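Fernitgate Folding & Laundry Help: Questions I Get a Lot
Updated 2023-03-15

Hi, I'm Judit Szabó and I run Fernitgate, which is me plus one very patient helper. I'm putting the usual questions in one place so you don't have to wait on my inbox!

Do you wash, or just fold?
Just fold. You do the washing and drying at home, then bring me the pile (or I pick it up if you live in Dundemier). Please make sure it's completely dry, even the waistbands.

What about white things?
I love folding whites, but I do them on their own, and I wash my hands first like I'm going into surgery.
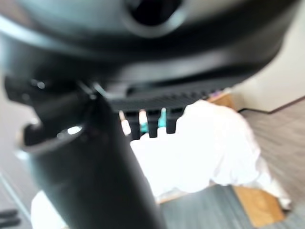 If you have a mix of whites and darks, go ahead and toss it all in one bag. I'll sort it when it gets here, no extra charge. New jeans are the one exception, so please bag those separately (I learned that one in August with a customer's pillowcases, and I still feel bad).

How big can a load be?
Up to 20 pounds per bag. If you can't lift it, I can't either.

How long does it take?
Most bags go home in 2 days. Bedding can take up to 7, mainly king-size fitted sheets, which I do fold properly, corners tucked and everything.

Do you iron?
Nope! I smooth things by hand as I go, and for shirts that need a real press I send people to Aryee.
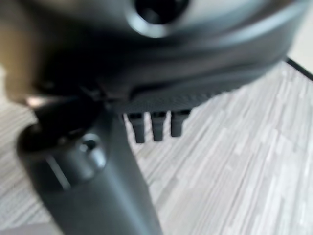
Close up, with the pale floor behind.

Can I ask for a certain fold?
Sure, leave a note in the bag. Thirds, halves, rolled for a suitcase, whatever fits your drawers. If there's no note I'll do thirds.

What if I forget to pick up?
I hold bags for 14 days and I'll text you before then. After that I start charging for shelf space, so please write me back even if it's only to say you're out of town.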